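Subject: Re: [closet-list] Folding or hanging for knit tops
From: Minttu Miettinen

Earlier in the thread, Mustonen wrote:
> I have 30 knit tops and almost no drawer space. The ones on
> hangers get shoulder bumps and the folded ones get creases
> across the front. I have a Nester rack but it fills up fast.
> What do the rest of you do, and does hanger color matter
> to anyone?

I fold the heavy knits and hang the light ones. Anything that stretches when you hold it up by the shoulders should be folded. For the creases, try folding in thirds the long way first and then once across, so the fold lands at the waist. I stopped folding down the middle and the front line went away.

For the folded stuff I use shallow trays in place of a drawer. Dark clothes go together in one tray, or I end up digging for the navy one among the blacks every morning. Keep the stacks low, 6 at the most in a deep tray and fewer in a shallow one. Past that the bottom ones get pressed flat.

On the rack, I leave an empty hanger on the bar at one end when I put laundry away. It is easier to reach for than the ones in the closet. Bright plastic is fine for this. The thin wire kind leaves marks, and I gave mine away in March.

Color doesn't matter to me except that a bright hanger is easy to spot. My sister uses two colors, one for work and one for everything else.

If your rack has a box at the bottom, don't put shoes in it under light-colored tops. Ask me how I know. I'd use it for scarves or leave it empty.

Minttu
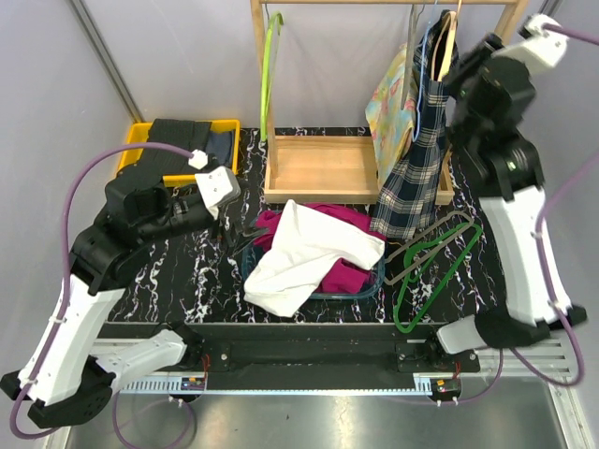
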